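Seasonal movement in solid wood tops
Speaker notes, Koen Boersma, Brundora
Brirnness woodworking meeting, afternoon session

Running time 20 minutes, questions after. Handout is at the door. Clicker sticks on the back button, use the keyboard.

OPENING

Start with the cracked Bouchard top, no introduction. Leave it up while people sit down.

The top came back to the shop in February. It was delivered in July. The crack runs in from one end along a glue line for a third of the length, then leaves the glue line and continues in clean wood. The customer assumed bad glue. The glue was fine. The top was screwed tight to a steel frame along both long edges, through round holes with no clearance. The boards lost moisture over the winter, the top tried to get narrower, and the frame held it at its July width.

Say clearly that this was our work and our fitting. People ask whose it was.

The talk covers why the width changes, how to estimate the change before cutting anything, and how to fasten a top so the change does no harm. Veneered panels and sheet goods are outside it.

WATER IN WOOD

Two kinds. Free water sits in the cell cavities. Bound water sits in the cell walls. Drying removes the free water first, and the wood gets lighter without changing size. The point where the cavities are empty and the walls are still full is the fiber saturation point. Below it, every further loss comes out of the walls, the walls get thinner, and the board shrinks.

All furniture lives below fiber saturation. So all of it moves.

Moisture content is the weight of water divided by the oven-dry weight of the wood. Mention that the base is dry weight, and that a green board can therefore read over a hundred percent. Somebody will have seen this and thought the meter was broken.

Wood left in steady air settles at an equilibrium moisture content. The value depends mostly on relative humidity and only a little on temperature. Show the curve. Point at the middle part, which is close to straight, and at the steep end on the right. Damp basements are on the steep end.

DIRECTION

Three directions, three different numbers. Along the grain the change is small enough to ignore for furniture. Across the grain, square to the growth rings, it is moderate. Across the grain, in line with the rings, it is commonly near double the moderate value. These are longitudinal, radial and tangential. Use the words once and then say "length", "quartersawn width" and "flatsawn width", which is what people have in their racks.

The difference between radial and tangential is also the cause of cupping. A flatsawn board that dries goes hollow on the bark side. No fastening method removes this. A thick board cups with more force than a thin one, and the fasteners must take that force while still letting the width travel.

Pass the two sample strips around here. One is cut along the grain, one across, same board, same starting length. Both were in the kiln with the last load. Ask for them back. They went missing last time.

ESTIMATING THE CHANGE

The formula on the screen is width, times coefficient, times change in moisture content. The coefficient comes from a published table for the species and the cut. The change in moisture content comes from your own readings, or from the humidity record of the building.

Work the flatsawn case on the board. Do it slowly and write the units. The common mistake is to treat the change in moisture content as a fraction of the starting value. It is a difference in points. Going down 5 points means subtracting 5 from the reading.

If the top is glued from mixed boards, use the flatsawn coefficient for the entire width. The answer comes out a little high and the extra clearance costs nothing.

Thickness is not in the formula. A thick top reaches the same final width as a thin one of the same wood. It gets there later. This matters in houses where the dry season is short, as a thick top may never catch up with the air before the season turns.

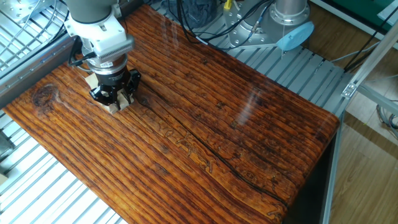
Does a glossy film finish stop a solid top from moving?

It slows the exchange of water vapor between the wood and the air but doesn't block it, so the short daily swings are mostly smoothed out and the seasonal change still arrives. Plan the fasteners as if the top were bare.

Follow on from there to coating both faces.

FINISH AND BALANCE

A film on the upper face and nothing on the lower face gives two different rates of exchange. In a dry spell the bare face loses water first and shrinks first, and the top goes hollow underneath. When the season reverses, so does the curve. Given long enough in steady air both faces reach the same value, and the top may flatten again, but houses don't have steady air.

Shop rule at Brundora: same product, same number of coats, both faces and all edges, end grain included. End grain takes up and gives off water many times faster than face grain. Most of the end checks we see start at an end that got one thin coat at the close of the day.

We use Garach clear on dining tops. I'm not recommending it over anything else and we have no arrangement with the supplier. It levels well on a flat surface and is slow to harden in a cold shop. The rule holds for any film finish. Penetrating oil gives very little vapor resistance, so balance is less of a concern with oil and overall movement is quicker.

Stain has no useful effect on movement. This comes up every time. Color sits in or near the surface and leaves the cell walls open to vapor.

METERS

Pin meters read electrical resistance between two points. They need a species correction and a temperature correction. Drive the pins with the grain or as the maker's sheet says, and be consistent. Surface readings on a board that has just come indoors tell you about the surface only. Use insulated pins if you want the core.

Pinless meters read an average over a depth and are affected by density. Lift the board off the bench before reading, or the bench goes into the average. On a finished top use the pinless type, for obvious reasons.

Log the readings. A single number at delivery is worth little. We take one when the lumber comes in, one before glue-up, and one on the day the top leaves. With the Bouchard top we had the first and the last, and the last was on the high side. The shop had been open to the yard for most of the summer.

FASTENING

Show the slotted hole drawing.

Principle: one line of the top is fixed and everything else can slide across the grain. For a free-standing table, fix the center line. Both edges then travel equally and the overhang stays even. For a top against a wall, such as a counter, fix the back edge and let all the movement come to the front.

Methods in use:

Wooden buttons in a groove. Leave a gap between the button shoulder and the apron on the long sides. On the end aprons the buttons slide sideways in the groove, so the groove must run clear past them.

Figure-eight clips. The recess must be wide enough for the clip to swing. A clip set in a tight recess is a fixed screw. Angle the two sides of the recess opening slightly.

Slotted steel brackets. Check that the slot runs across the grain of the top. Brackets are often bought with slots in one direction only and then mounted whichever way fits. Put the screw in the middle of the slot if the top is at its average moisture content. If it is at the dry end, leave the spare room on the outer side, as the top can only get wider.

Threaded inserts and machine screws through slots in a metal frame. This is what the Bouchard top has now. Use a washer large enough to bridge the slot, and tighten until the washer can still be turned with a fingertip. Overtightening brings back the original fault by friction.

Breadboard ends need a talk of their own. Say only this: glue the center tenon, elongate the outer peg holes in the tenons, leave the rest dry, and warn the customer that the ends will line up with the sides on very few days of the year. If time is short, skip it.

THE REPAIR

Back to the first photograph, then the after photograph.

The top was held in the conditioned room until two readings a week apart agreed. The crack was ripped out along its full run and the two halves jointed and reglued. Filling the crack was considered and rejected. A filled crack at winter width becomes a compression point in summer, and the filler either crushes the wood beside it or opens a new split next to it.

Width lost to the saw was taken up by moving the frame slots. The customer was told the new dimension in writing before the cut.

Both faces refinished, ends sealed with an extra coat. Frame holes milled to slots except on the center line. Returned in April. The customer reports a change in overhang between seasons that matches the estimate closely enough that I stopped asking.

LIKELY QUESTIONS

Old wood. Age doesn't stop movement. It may reduce it slightly. A century-old board moved from a barn to a heated room will shrink like any other.

Steel channels let into the underside. They resist cupping if sized for it. They must be slotted like any other fastener.

Humidifiers. They work on the cause. Ask who will keep filling one.

Epoxy coating on all faces. Very slow exchange while it is intact. A scratch or a screw hole changes that locally.

If there is time left, put the curve back up and leave it on the screen. Collect the sample strips. Meter goes back in the gray case with the spare pins.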